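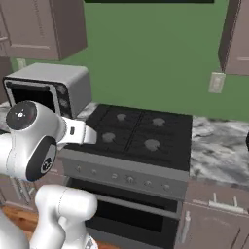
Records Management, Unit 9: Retention rules
Posted in February by the course team, Gestthorpe

Before you move files to a new system, decide how long each type must be kept. In our case company, Gruvard, the old archive had 630 folder types and only 17 written rules. Most files had no owner.

Steps for the workshop:
1. Group the folder types by business activity.
2. Write one rule for each group — start date, period, final action.
3. Ask the legal department to confirm the period.

A start date must be an event which the system can record, for example "contract closed". "When not needed" is not a start date.

Please bring your list for Gruvard to the next class. Roughly 600 words of explanation is enough.

This site uses cookies. Accept | Settings
© Gestthorpe course team | Contact | Back to top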